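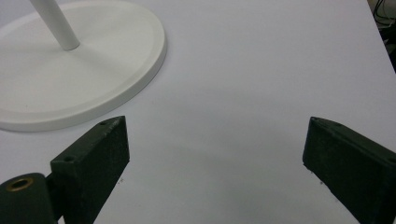 Appel à participation : peintres et dessinateurs de paysage, résidence d'été à Tadthorpe

L'atelier Sumen ouvre sa résidence de juin et cherche 11 artistes, débutants ou confirmés, qui aiment travailler dehors ! Aquarelle, huile, fusain, gravure : toutes les techniques nous intéressent, et les carnets de croquis comptent autant que les grands formats.

Le thème retenu est la vallée de la Rai, ses prairies inondables, ses moulins, ses ciels qui changent toutes les dix minutes. On part le matin avec le matériel sur le dos, on revient à l'atelier l'après-midi pour reprendre les études (ou recommencer à zéro, ça arrive à tout le monde). Le soir, accrochage libre et discussion.
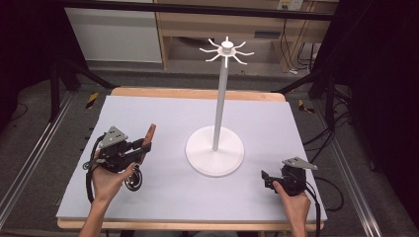 Support blanc à branches, à l'atelier.

Ce que nous offrons
Une chambre individuelle, les repas de midi, une bourse de 508 euros et jusqu'à 90 euros de remboursement pour les couleurs et le papier. L'exposition de fin de séjour aura lieu à la galerie Cukard, qui nous prête ses deux salles du rez-de-chaussée.

Ce que nous demandons
Être présent pendant les 15 jours de la résidence, laisser une œuvre en dépôt pour l'exposition et animer une petite séance de dessin ouverte aux habitants.

Pour postuler
Envoyez cinq reproductions de travaux récents et une lettre d'une page à l'atelier Sumen, à Tadthorpe, avant le 10 mai 2020. Les candidatures en duo sont bienvenues. Nous avons hâte de voir vos paysages !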